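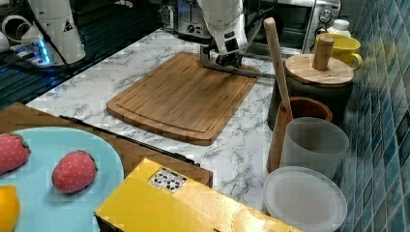
Bamboo cutting board on the counter, Flulitz test kitchen.

Progress report to the Delenau Fund, July 13, 2018
Project: Ratia community cookbook

The grant period has reached its midpoint, and so, more or less, has the cookbook. We promised you 100 tested recipes from households in the Ratia valley. We have 60. We also have a folder of 31 more that cannot be tested until the contributors tell us what they mean by "enough flour."

Collecting went well in May, when we set up a table at the Palumbo market and offered a free jar of plum jam for each recipe. Several people wanted the jam very badly, and we now hold four versions of the same bean soup, each described by its owner as the only correct one. We plan to print two and be out of town when the book comes out.

Testing is slower. The oven in Flulitz runs hot on the left side, so the cakes come out with opinions. A replacement thermostat is on order and falls within the repairs line of the budget.

Spending is on track except for butter. We underestimated butter. Please see the attached sheet, where we ask to move part of the travel money to groceries, as most of our travel has been to buy butter.

The printer has confirmed a run of 1000 copies and needs final pages eight weeks before delivery. The index is not started. The cover has been approved by everyone except the bean soup people.

Next payment request will follow with the grocery receipts, once we have peeled them apart.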